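Budgeting for a laundry-loading arm, what have I forgotten?

corkoak_maureen
Evening all, and apologies in advance because I do go on. We run the linen and kit room for a small sports residential, and the trustees have finally said I may put in a bid for a two-armed robot to load and empty the front loaders. I've had Juramach round and I've had Prukura on the phone, and both were lovely, and both gave me a price that seemed to leave out half of what I'd need. The budget has to be in by March. What did you all end up paying for that wasn't on the quote?

bobbin_and_peg
Oh, how exciting! Spare fingers, first of all. We got through 12 pairs in the first year (zips are murder on them) and I had put down none. Ask for the price of a pair in writing before you sign anything.

Pinheiro44
I'd disagree a bit with bobbin, fingers are pocket money. What hurt us was floor space. We measured the machine and the arms and forgot that the door has to swing right open with a basket standing in front of it, and we ended up moving a whole row of shelving. Put down money for a fitter.

zulmira_r
Zulmira Ramalho here, I did the planning for the Corkavow laundry, so I've a fair few bruises to share. Pinheiro44 is right about the door, but please don't forget the baskets either, my dear! We trialled 14 sorts before we settled on one, and they cost next to nothing compared with an arm that can't find the rim. Have a look at these and think about how much room you've got at the front of your own machines.
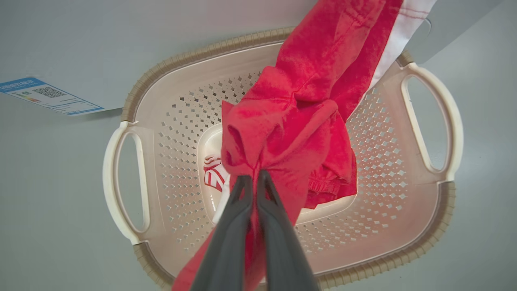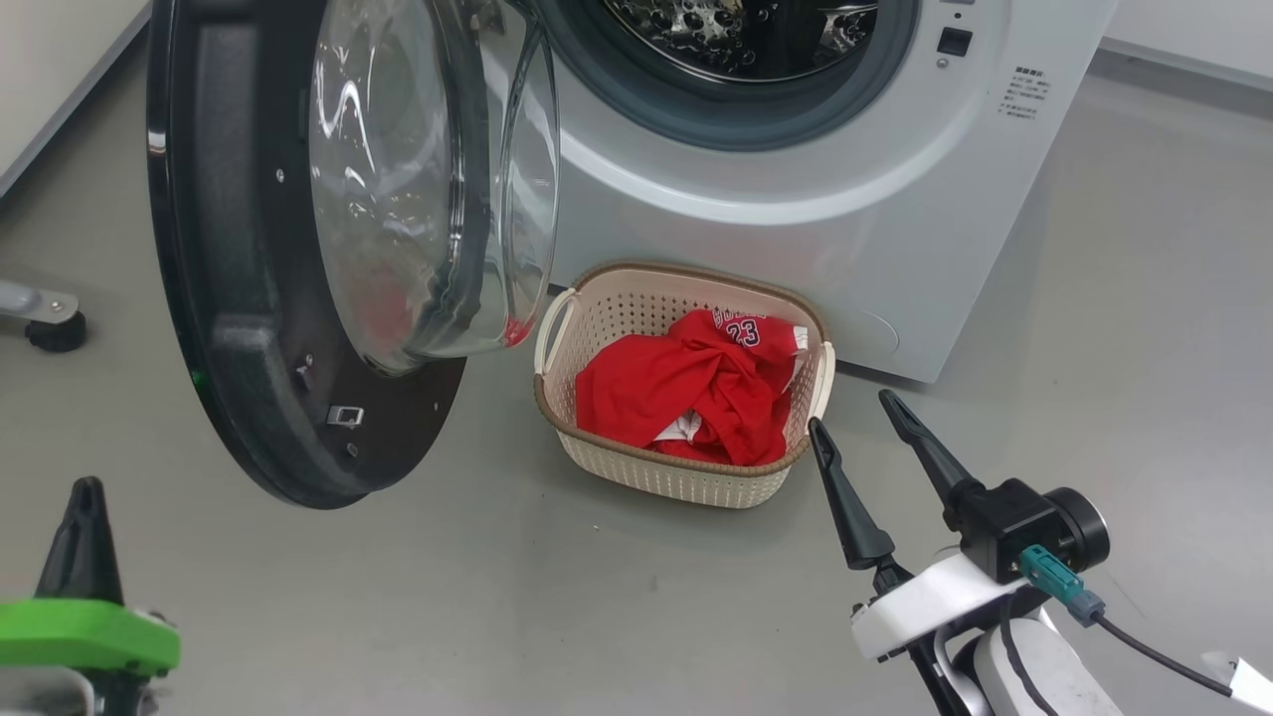 The same washer comes into all three from here up and down, front loader with a basket by it: 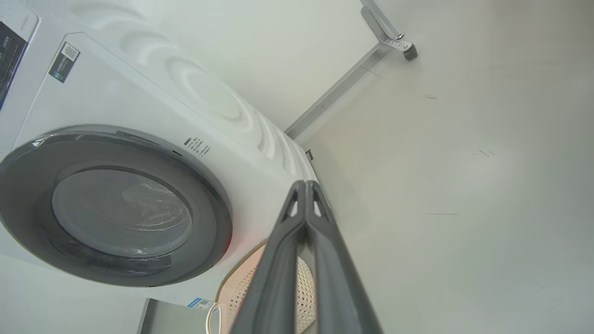
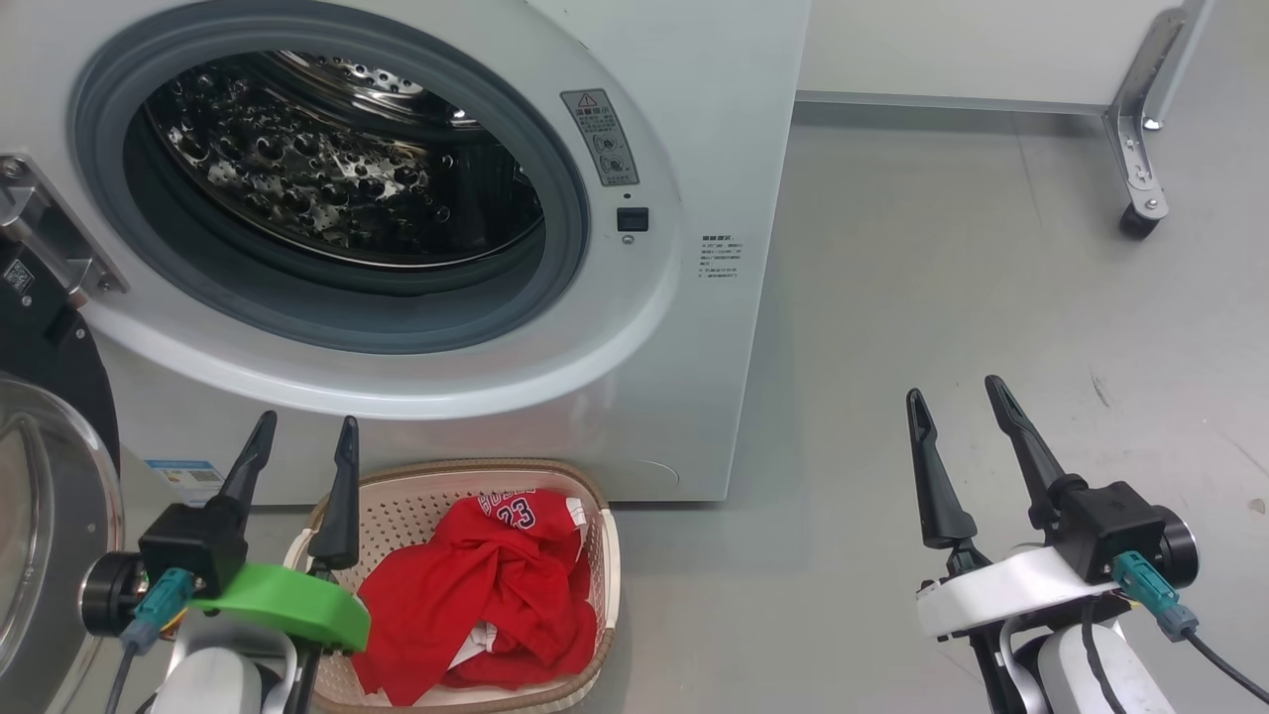

Anyway, when you write your bid, I would split it into the arms, the fitting, the training and a pot for the first year, and make that last pot bigger than feels decent. Ours was 70 per cent gone by the summer and I was ever so glad of it. And do ask both firms who comes out when a cable goes, and how soon, as Prukura wanted a yearly contract for that and Juramach charged by the visit.

bobbin_and_peg
By the visit suited us, I must say. A yearly contract is a lot of money if you've got one handy person on site.

zulmira_r
It depends on the handy person, bobbin! Ours was on holiday.

corkoak_maureen
You are all so kind, thank you. I went down with the tape measure after tea and I've got 44 inches in front of the end machine before you hit the folding table, so the table may have to go. Pinheiro44, could you tell me what your fitter charged for the shelving, if you still have the bill?

Pinheiro44
It's in a box somewhere, I'll have a dig for it tonight and send you a message.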